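Kit Evaluation Report: The Gruler Hand-Held Gripper Pair
Nipon Srithong and Kenji Holloway
Project group 6

1. Why this kit

Our assignment was to pick a commercial data collection kit, use it until we had opinions, and write the opinions down. We chose the Gruler pair. The Levchenko kit was out of our price range, and the Jerkatano one had a waiting list longer than the semester. Gruler's brochure promises "natural two-handed demonstration from minute one." Minute one we spent looking for the driver.

2. Task

We wanted something dull that a person does without thinking, so we settled on small parts and a drawer cabinet. The drawers are light, clear, and slippery, and they punish you for pulling at an angle. We set a goal of 100 recorded demonstrations in April.

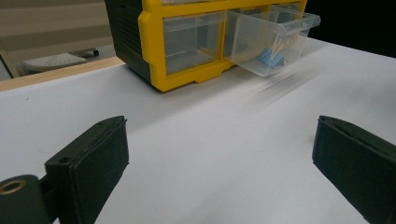

Photo: N. Srithong / K. Holloway, gripper camera

From down at the fingers, a clear drawer is mostly reflections. Kenji says he could find the yellow frame every time and the drawer only when it moved. The light-blue piece inside was a great comfort to us both. Fast pulls smear in the recording, so we learned to open drawers like people sneaking cookies.

3. Handling

The fingers open wide and the pads are flat, fine for a block and less fine for a thin drawer lip. Grip strength is good. Wrist fatigue is also good, if you are fatigue. We took a break after about 3 sets and complained during it.

The cables are our main gripe. The one on the right gripper is thick and has its own plans for the evening, and you end up steering the cable as much as the tool.

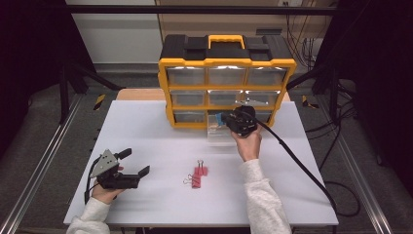
Figure 2. Both grippers in use, center bottom drawer pulled partway out, two pink binder clips on the table.

Binder clips were harder than blocks. The wire handles stick out wherever they like, and a grasp that works on one clip fails on the next.

4. Software

The Grivmont recorder that ships with the kit split our files at 4,000 frames without asking. Nipon wrote a script to join them again. It is in the appendix, with comments, some of them polite.

5. Verdict

We would use the kit again for blocks, clips, and anything else with an edge to hold. For clear drawers we would put tape on the lips first and budget more time. The manual needs a page on cable routing. We have sent Gruler a draft of one and are waiting to hear back.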